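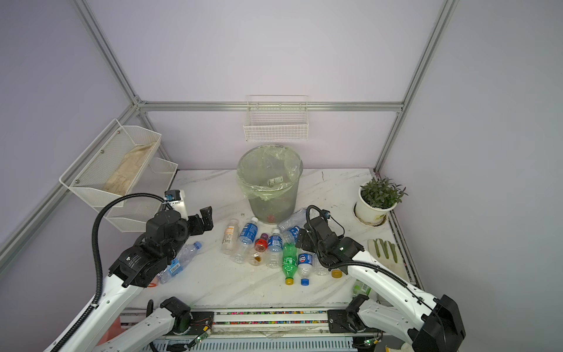
Hadholm Cycles is looking for a part-time workshop mechanic to join us from September. The job is 15 hours a week over 4 days, and it includes Friday, our busiest day for collections.

## The work

Most of what comes through the door is everyday repair: punctures, brake pads, worn chains, gears that won't index, wheels that need truing. We also look after the hire bikes at Medden, which get ridden hard and put away dirty. They come in for a check every 1000 km, and each one has a paper card that has to be filled in properly.

You would be:

- servicing customer bikes and hire bikes
- fitting mudguards, racks, child seats and dynamo lights
- writing up job tickets and phoning customers when extra work is needed
- ordering small parts through Zellis, our stock system
- covering the front counter over lunch

We don't do suspension servicing or carbon repair. Those go out to another workshop.

## What we're looking for

You should be able to strip and rebuild a hub, bleed a hydraulic disc brake and build a wheel that stays round. A Level 2 cycle mechanics certificate is useful but we will take experience instead. E-bike training can be arranged after you start. A driving licence would help with the Medden run, though it isn't required.

You will share the workshop with Tormod Eklund, who runs it, and a Saturday helper. Bring your own hand tools if you prefer them. Stands, presses and the truing jig are provided.

## Pay and holiday

Pay depends on experience and will be discussed at interview. Holiday is pro rata. Staff get parts at cost price and can use the stands after closing.

## How to apply

Send a CV and a short note about the bikes you have worked on to Meenakshi Gautam, or leave them at the counter at 192 Fjeld Road. We will ask shortlisted people to come in for a paid half-day trial, starting at 9 am.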